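The towel drive at the Ombridge Community Laundry wrapped up in November, and what a lovely, busy month it was! Ye-ji Oh, who looks after the folding room, had put the call out for 100 towels to go to the Farah Street shelter and hoped for the best (she'd privately have settled for fewer). By the last afternoon the tally on the whiteboard stood at 120, with bath sheets, hand towels and a few bar mops in every colour you could think of.

Everything was washed at 60 and then folded by hand at the big table, in thirds first and then in half, with the stitched edge facing out so the stacks sit nicely on the shelter's shelves. Ye-ji is quite firm about that edge, and a fair few of us have been sent back to try again.

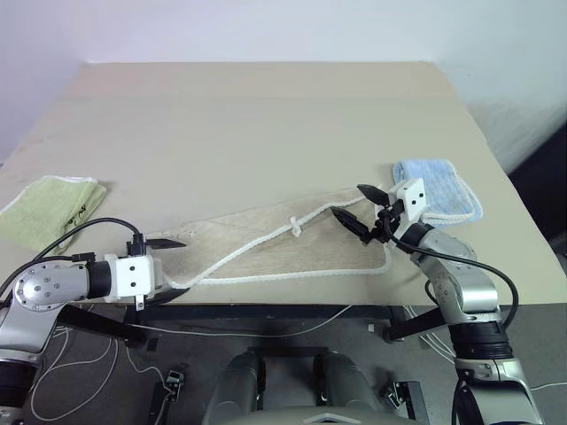

*Towels on the folding table, with a blue one and a yellow-green one folded on either side.*

The finished towels have gone off in 12 tubs, and Feltetti Bakery very kindly sent over a tray of date scones for the folders. Anyone with spare flannels or tea towels can still drop them in until 7 in the evening, at the side door on Grekberg Lane. Clean or not, we'll wash them anyway.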